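O fim do balcão

Passei 45 minutos ao telefone com a Plerenura, em janeiro, para mudar a morada de um contrato de seguro. Fui atendido por um menu, depois por outro menu, e por fim por uma pessoa que me pediu para fazer o pedido no site. O site dizia para telefonar.

Conto isto porque o balcão da Plerenura na minha rua fechou no ano passado. Era uma sala pequena, com três cadeiras e um ventilador. Quem lá trabalhava, Rhys Ashby, conhecia os formulários de cor e resolvia uma mudança de morada enquanto o cliente tirava o casaco. A empresa explicou o fecho numa carta: os clientes preferem os canais digitais. A mim não perguntaram.

Não tenho saudades das filas. Passei manhãs inteiras em repartições e não desejo isso a ninguém. Pago a luz pelo telemóvel, marco consultas pela internet e acho bem que assim seja. O que me incomoda é que o balcão tenha deixado de ser uma escolha. Quando o caso é simples, o site serve. Quando o caso sai um pouco do previsto — um apelido mal escrito, uma casa herdada, um número de porta que mudou — o site devolve uma mensagem de erro e a conversa acaba ali. 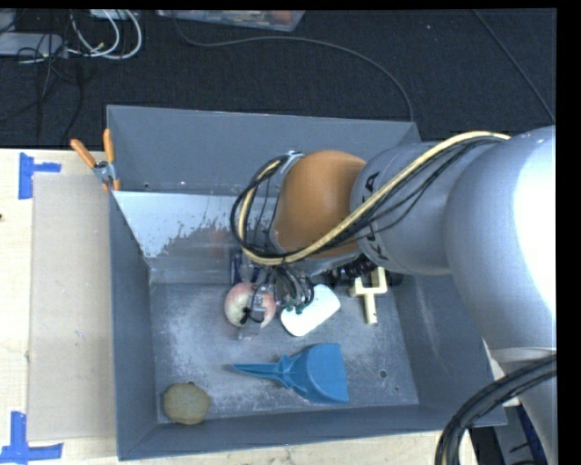
A minha vizinha Tomomi Oda tem 60 anos e usa o computador melhor do que eu. Mesmo assim, levou semanas a provar à Brilia que o contador de água registado em nome dela era o da loja do rés-do-chão. Enviou fotografias, enviou a escritura, recebeu respostas automáticas. O assunto ficou tratado quando apanhou o comboio e foi à única delegação ainda aberta no distrito. A funcionária olhou para os dois números, corrigiu um deles e imprimiu o comprovativo.

Dizem-me que manter balcões custa caro. Custa. Mas o trabalho que se fazia ali continua a existir e passou para o lado do cliente, que digitaliza, preenche, repete e espera. Essas horas não aparecem nas contas de empresa nenhuma. Também não aparece quem desiste a meio e continua a pagar uma fatura errada por cansaço.

Defendo uma regra simples para serviços essenciais: água, luz, seguros obrigatórios, banco. Quem os presta deve ter atendimento presencial em cada concelho, nem que seja dois dias por semana e numa sala partilhada com outras empresas. As juntas de freguesia têm salas. Os horários podem ser afixados à porta e publicados no site, para quem gosta de consultar o site.

A minha morada continua errada no contrato. Na última carta da Plerenura, enviada para a casa antiga, agradecem-me ter escolhido o atendimento digital.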